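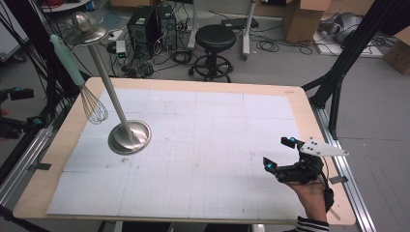 Hanging and standing utensils: your questions

By Anouk Maes, May 23, 2024

Since we opened the teaching kitchen in Dritulcombe, people write to us with the same questions about whisks, stands and worktops. I have collected the answers on one page.

Is it better to hang a whisk or to keep it in a drawer?
We prefer to hang it. In a full drawer the wires of a balloon whisk get pressed by heavier tools, and after some time the head loses its round shape. If you only have a drawer, give the whisk its own section.

Which kind of stand do you recommend?
A metal pedestal with a wide, round base. A stainless-steel one with a single pole takes little space and is easy to wipe. Please look at the base first - a narrow base with a tall pole will tip when you pull something from one side.

My stand leans a little. Is it broken?
Usually not. Many poles are screwed into the base and become loose with use. Turn the stand over, tighten the screw and try again on a flat table. If it still leans, write to Ettore De Luca at our workshop.

How do I remove finger marks from polished steel?
Warm water, one drop of washing-up liquid and a soft cloth. Dry it at once. Do not use scouring powder, also not on the knob at the top.

Does the handle colour mean anything?
No. A mint-green handle and a black one do the same work. Some families choose one colour for baking and another for sauces, and this I find practical.

Can I put a stand directly on a white board?
Yes, but foam board is soft and keeps the mark of a heavy base. Lift the stand when you move it, do not push it. Pencil marks come off with a clean eraser if you are gentle.

How long should a whisk be?
For a family bowl, 27 cm is a comfortable length. For a small pan take a shorter one.

Can I buy a stand from you?
We keep a few in April and in autumn. Ask Gemma Sanna for the current list.

Contact: Fontana Kitchen Room, Dritulcombe | © 2024 Fontana Kitchen Room | Back to top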